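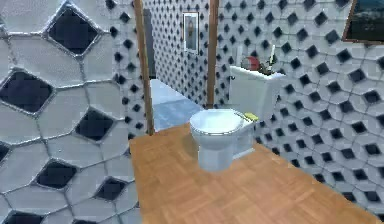

September, sim bench — bathroom scene rules

Agreed with Tâm and Nithin before the next batch:

- Lid starts closed in every episode. Log the hinge angle at reset.
- Nothing touches the items on the tank lid. Any contact there fails the run — no partial credit.
- Keep the 2 framed pictures on the walls in all variants.
- Fix the seed list first, then tune. Some 1,000 resets per policy, 8 seeds.

Phong to check collision on the small yellow object by the hinges.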